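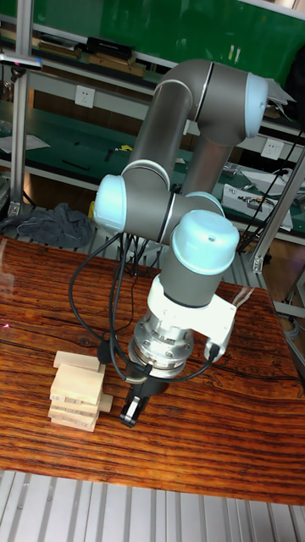
Boris Nedeljković objected early on that a tower of wooden blocks is "never the same tower twice," and that any attempt to compare one game with another would be comparing the builders' moods. We took the remark seriously, and much of this section grew out of it.

4.2 Loose and tight blocks

Anyone who has played a stacking game knows the moment when a fingertip tap tells you a block will come out easily. The blocks look alike, but tiny differences in thickness mean that in each layer some carry the load and others hardly carry any. We find this delightful! A toy with no moving parts hides a fresh map of forces every time it is put together, and the player has to read that map by touch.

Following Nedeljković's objection, we stopped treating the tower as a fixed object and began recording each build as its own case. Blocks were shuffled in a cloth bag between builds and stacked by hand, with no ruler or guide used to square the layers. Over the winter we logged 300 builds in Prorkstead, and a smaller set of 90 followed in Zumimholm, where Tobias Villanueva repeated the procedure with a second box of blocks. The last of these was finished in February.

The two boxes behaved in surprisingly similar ways. In both, the middle block of a layer was the one most often free to move, and when it was tight, the two beside it tended to be loose. Blocks low in the tower were harder to shift, as one would expect from the weight above them, but the effect was weaker than we had guessed. A loose block near the bottom was often looser than a tight one near the top.
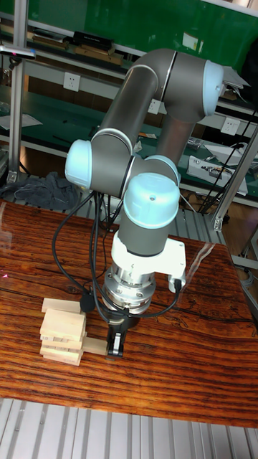 Friction between the long faces matters as well. Unfinished wood has a slight nap that grips at first and then lets go, so the hardest part of a pull is the start. Players in our sessions described this as the block "waking up" - a phrase we have happily adopted. Once a block was moving, a slow and even pull disturbed its neighbors less than a quick one did, and Figure 4 gives the share of falls for each pulling speed.

Figure 4. Share of pulls ending in a fall, by pulling speed, for the Prorkstead and Zumimholm builds.

Returning the block to the top is a separate skill, and we treat it in Section 4.3. A block laid a little off center can steady a leaning tower or tip it over, depending on which side is already carrying more. In 11 builds the tower fell at this step after a clean pull, and those builds are kept in the totals.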